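# Week 9: Sleep Before the Mattress Store

*Household Life, Then and Now. Read this before class, preferably sitting up.*

Last week we did kitchens, and several of you wrote in your response papers that people in the past "ate when they were hungry." They didn't, mostly, but we'll let that go. This week the lazy sentence to avoid is "people in the past went to bed when it got dark." Some did. Plenty stayed up mending, drinking, praying, arguing, or minding a sick cow. Darkness was a cost, and people paid it when they had a reason to.

## 1. What counted as a bed

Start with the word. In a lot of older English records, "bed" means the stuffed thing you lay on, and the wooden part is a "bedstead." If a will leaves somebody a bed, don't picture four posts and a canopy. It may be a sack of feathers. It may be a sack of straw, or of chaff, which is what's left of the grain after everyone has taken the good part.

Feathers were money. A good feather bed could be among the most valuable things in a modest house, and it was passed down, fought over, and listed ahead of the furniture. Wool flock came lower. Straw came lower still, though it had one real advantage: you could throw it out and start over. Try that with a feather bed and your relatives would stop speaking to you.

Underneath, many frames had ropes strung side to side and head to foot. Ropes stretch. A sagging bed rolled everyone toward the middle, so the ropes had to be tightened now and then with a wooden key. You will read online that this is where "sleep tight" comes from. The dates don't support it, and I will circle it in red.

## 2. Who was in it

More people than you'd like. Brothers shared, sisters shared, servants shared with other servants, and travelers at an inn could find themselves next to a stranger with opinions. Phrase books for travelers sometimes included lines for complaining about a bedfellow, and those are the pages I'd trust most in any phrase book.

We should be careful about deciding this was all misery. Shared beds were warm, and in a house with one fire, warmth is an argument that wins. Diaries also mention talk after the candle went out, some of it the frankest talk people had all day. The private bedroom, one person per door, is a fairly recent habit and was a rich person's habit first.

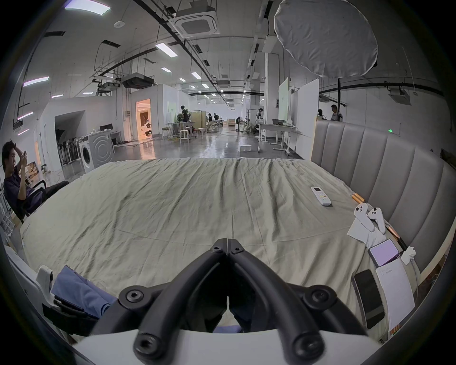 The flip side is that a bed was often a public object. In better-off houses it stood in a room where guests were received, and its hangings were there to be admired. A new mother might receive visitors from hers. Kings took it furthest, with courtiers competing for the honor of standing near the royal bed while somebody found the royal shirt. Ask yourself what you'd have to be paid.

## 3. First sleep, second sleep

You have probably met this one already, since it comes around on the internet every winter. The claim is that before artificial light, people in western Europe commonly slept in two stretches, with an hour or so awake in between, and thought nothing of it. The evidence is a large pile of passing references to a "first sleep" in court papers, medical books, and stories.

I find the pile impressive. I also find that a phrase can mean more than one thing. "First sleep" may be the first half of a divided night, or it may just be the deep part after you drop off. Some studies of present-day communities without electric light find mostly a single stretch of sleep. Others find broken nights. Both camps write as though the other has never been awake at 3 a.m.

For your purposes, learn the argument and the main objection. Don't tell me that one of them is "natural." That word has a fee in this course, payable in rewrites.

## 4. The Skuvodora inventories

Our case study is the packet from Skuvodora, a market town whose clerks wrote down everything a dead person owned, apparently including their disappointments. The packet covers 50 households. Between them they list 462 items of bedding, and the clerks use 8 different words for what we'd call a blanket.

Two parishes matter most:

- **Hou**, on the river, where the flock and feather beds turn up. Geese, wet meadows, and people with cash.
- **Bresel**, uphill, nearly all straw. It also has more chests than any sensible parish needs.

The temptation is to say Hou slept well and Bresel slept badly. An inventory can't tell you that. It tells you what a clerk thought was worth ink. Straw was barely worth any, so the poorest beds tend to vanish from the record, leaving a house that seems to contain a pot, a stool, and nowhere to lie down. Somebody lay down.

Watch for the phrase "one old bed, bad." It appears often enough that I've grown fond of it.

## 5. For class

Read the Hou section of the packet in full, then skim Bresel. The glossary by Jitetti is at the back and is good on textiles, shaky on furniture, and silent on pillows. Bring a page of notes covering:

1. One household whose bedding seems too good for the rest of its goods, with your best guess at why.
2. One word the clerks use that you can't pin down. Don't pin it down. Tell us what it might be.
3. A line on what your own bedding would look like in a clerk's list. Use the clerk's manners, please, including "bad" where it applies.

Response papers are due at the start of class. If you overslept, the irony has been noted by previous students and no longer earns an extension.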